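Teaching a two-armed robot to load the washer: how our club does it

I run the build nights for the Plodbridge robotics club, and laundry is the task everybody wants to try first. It looks easy! You pick things up, you put them in a hole. Then you spend an entire evening watching a gripper close on nothing, and you start to respect your own hands a lot more.

So this is how I set it up now, after plenty of bad runs.

Start with the clothes. We use three pieces in colors you can tell apart at a glance on a small screen. Skip anything with zippers or buttons for now. Drop them in the basket without folding them too neatly — cloth that's perfectly flat is miserable to pinch.

Next, park the robot facing the machine and drive both arms through their full reach before you add the basket. Watch the cables at the wrists while you do it. A loop that looks harmless with the arms down can catch as soon as one of them crosses over, and I've lost a connector that way.

Open the washer door all the way, then bring the basket in close to the drum opening. I can't say this enough: close! Every extra inch is an inch the arm has to carry a dangling sleeve.

Now pick your method. Our students name their control scripts after whatever they like, so we have Alemneh, which works garment by garment, and Tristano, which takes the basket with both grippers and tips it. Try garment by garment first. Go in slowly, get the fingers into the cloth, close, lift straight up, and only then swing toward the drum.

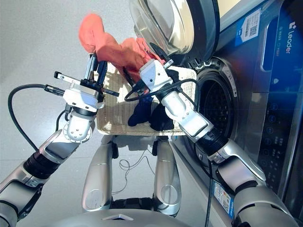 Same basket, same washer in both of these.

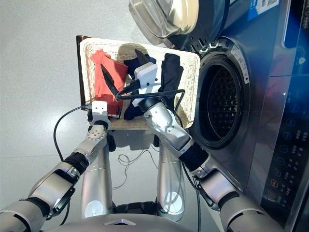 Gemechu Wako wrote in after trying the steps to say that closing the grippers at full speed kept pushing the cloth away, and that dropping to 5 percent for the final bit of travel fixed it for his team. He also asked whether we record the runs that fail, as he'd been deleting his.

Keep them! We have 1,285 runs saved and 66 of those come from one terrible evening in June, and I still go back to them when a new student wants to see what a bad grasp looks like. Label each one with the script name and which arm was leading, or you'll never find anything again.

For two-handed lifts, match the height of the grippers before you close them. If one side is higher, the basket twists as it comes up. Have 2 people there, one driving and one standing by the stop button.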